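FOR IMMEDIATE RELEASE

Flison Workshop moves to Demchenko Street and opens its doors to evening members in August

VESPORT, July 31, 2022 – I've been told a press release is supposed to start with a big proud sentence about being thrilled, so let me get that over with: I am thrilled! Flison, the shared workshop I started in a rented garage behind a tire shop, has signed a lease on the old Zumitz Paper building at 62 Demchenko Street, and we open there in August. We have windows now. We have a loading door that a full sheet of plywood fits through without anyone having to tilt it and swear.

If you haven't come across us before, Flison is a place where people pay a monthly fee and get to use workbenches, hand tools, a small wood shop and a storage shelf. Some of our members repair chairs. A few build guitars, or cabinets, or one very large dollhouse that has been in progress longer than I'd like to mention (you know who you are, and yes, there is room for it in the new building, I measured). Plenty of them live in apartments and just want somewhere to saw a board without getting a note under the door.

The old garage was fine for what we were when we began. Then the waiting list reached 68 names, and I started dreading the phone, which is a silly way to feel about people who want to join the thing you made. I looked at a storefront by the ferry landing, a former dance studio with a gorgeous floor I would have ruined in a week, and half of a warehouse out past the rail yard that had no heat and no plans to get any. The Zumitz building came up in the spring. I walked in, smelled old cardboard, and called the landlord from the parking lot.

What's in the new building

The main room runs along the Demchenko Street side and gets the morning sun. The benches are going in there, with an outlet at each end and enough space between them that you can walk around your project while somebody else walks around theirs. At the garage we all learned to shuffle sideways. I expect it will take us a while to stop.

The wood shop is at the back behind a proper wall with a proper door, so the table saw will no longer be part of every conversation. Dust collection is on its own duct. There is a finishing room next to it for oil, stain and varnish, with an exhaust fan and a rack for drying pieces overnight. Please don't put lunch in the finishing room. I'm saying it now, in print, and I'll be saying it again on a sign.

Storage was the biggest complaint on our last member survey, so every full member gets a shelf 60 inches wide, up from the old cubbies that held a drill and one glove. Tall pieces and lumber go in the side hall, labeled with your name and the month.

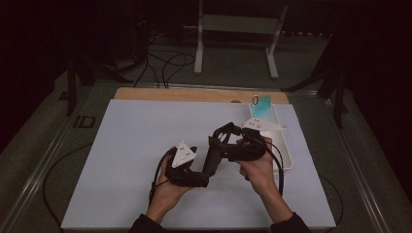

Hands at work over a workbench and a large white board.

Upstairs there's a quiet room that used to be the Zumitz bookkeeping office. It still has the built-in drawers, and I'm keeping every one of them. We'll use the room for drawing, planning, small hand sewing and the sort of careful gluing that goes wrong when someone is hammering next to you. It also has a sink and a coffee maker, so I suspect it won't stay quiet, but we'll try.

Hours and membership

Staffed hours are ten in the morning to nine at night, Tuesday weeks and holiday weeks excepted... no, let me put that more simply: ten to nine, every day except public holidays. The wood shop closes an hour earlier than the rest of the building so we can sweep up.

Full membership is $68 a month. The new evening membership, which I'm especially happy about, is $38 and gets you in from five o'clock until close. So many people asked for this – teachers, nurses coming off a day shift, a whole group from the bakery who are all awake at odd times – and at the garage we just didn't have the floor space to offer it. Evening members can use everything the full members use except the permanent shelf. There are day lockers instead, free, bring your own padlock.

Current members keep their old rate for a year. You stuck with me through two summers without air conditioning and I haven't forgotten it.

Everyone on the waiting list gets an email before we take any new sign-ups from the public. If you think you're on the list and you don't hear from us, check your spam folder first and then write to me.

Classes

The beginner classes are coming along with us, and there will be more of them. Sharpening is still the one I'd push on anybody. People show up with a chisel that wouldn't cut butter and leave wanting to sharpen every knife in the house. We're also running an introduction to joinery, a weekend on re-gluing wobbly chairs, and a picture-framing evening. Chair weaving returns in the fall if I can get hold of enough cane at a price that doesn't make me wince.

Class sizes stay small. You don't have to be a member to take one, and tools are included. Wear closed shoes and tie your hair back if it's long.

Getting here

The building is on the corner across from the Vesport post office annex, and it's the one with the faded green ZUMITZ lettering high up on the brick. I asked the landlord if we could leave the lettering and he looked at me as if it had never crossed his mind to take it down. Our own sign is smaller and hangs by the door. Street parking is free after six. If you're dropping off lumber, use the loading door on the alley side, ring the bell, and please move your car afterward so the florist next door can get her van out.

The front entrance has no step, and the main room, wood shop and restroom are all on the ground floor. The upstairs room is reached only by stairs for the moment. If you need a quiet space on the ground floor, tell us when you book and we'll set aside the small room by the front desk.

Open house

We're holding an open house in August, before regular hours begin, and I'll post the date on our website as soon as the last inspection is signed off. Come and poke around. There will be lemonade, somebody will surely be showing off a box with dovetails, and you can sign up on the spot or just look. Kids are welcome in the main room with a grown-up. The wood shop machines will be unplugged that day.

I should also say thank you to the other tenants on the block, who have put up with a dumpster, a great deal of hammering, and me asking to borrow a ladder.

About Flison

Flison is a member-supported shared workshop in Vesport, with benches, tools, storage and classes for people who make and mend things. It is independently run and open to adults of any skill level.

Press contact

Reporters and photographers are welcome to visit before the opening. Write to the Flison front desk at 62 Demchenko Street, Vesport, or stop by during the day and knock loudly on the alley door, as the bell at the front isn't wired up yet.

###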